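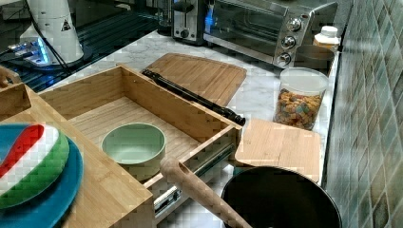
Search this site Enter keywords Go

The Weight from Square Nine

January 31, 2019
By Staff

Find 1,086 was a limestone dome with a flat base, chipped at one side. The registrar at Gallavton entered it as a scale weight, probably four shekels, and set it on the balance. It read light. She cleaned the pan, checked the zero and repeated the reading. It read light again by the same amount.

The chip did not account for it. She filled the missing volume with modeling clay, measured the clay and worked out the stone it stood for. The corrected figure was still short by about 210 milligrams per shekel.

The field director wanted the weight for the spring lecture. The Yammine Fund had paid for three seasons on the understanding that there would be a spring lecture, and the draft title was "Honest Weights: Commerce and Faith in a Judean Town." He had chosen the verse from Proverbs already. A false balance is an abomination to the Lord, but a just weight is his delight.

"It is within tolerance," he said.

"It is outside the spread of every other weight in the room," she said. "They agree with each other. This one doesn't."

He asked whether the base could be worn. She showed him the base under the lamp. There were scratches on it, parallel and close together, all running one way. Somebody had drawn it over an abrasive surface, turned it, and drawn it again.

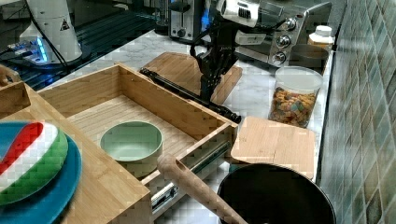 The Second Weighing

The lab at Tretier had a better balance. She drove there in May with the weight in a padded box on the passenger seat and the buckle fastened over it. The technician did not ask what result she expected. He took 60 readings, discarded none, and handed her a printed sheet. The figure matched hers to the second decimal place.

On the way back she stopped for gas and read the sheet again. Her father had been a deacon and had sold feed. He kept his scale on the counter with the dial toward the customer, and he had it tested every year, and she had never thought to ask who paid for the test.

She wrote the entry that night. Scale weight, four shekels, limestone. Base reduced by deliberate grinding. Underweight.

The director read it twice at his desk. He said Proverbs would hardly have needed the verse if the market had been clean. Then he struck one word from the lecture title and asked her how to spell "abrasive."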